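News > Workshop > Cell upkeep

Block cell back in service

The block-pushing cell at Drikia is running again after its yearly service. Talha Usmani replaced the arm's wrist bearing, which had done nearly 1,000 hours, and ran 100 slow test moves before bringing the speed back up. Sidra Mengal reset the height of the tip over the wooden board – it had drifted by 2 mm since August – and went over the board's fasteners with a torque wrench.

Please check the tip height at the start of each shift and write it in the log.
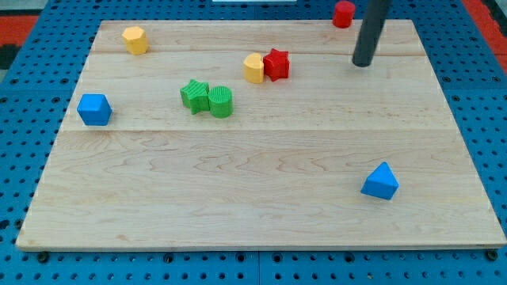 If the reading is off, stop the cell and call Sidra before moving any blocks. Spare tips are in the Fillitz cabinet, second drawer.

Recent items
Plodton conveyor: new belt fitted
Chaudhry store hours
Room 210 air line repaired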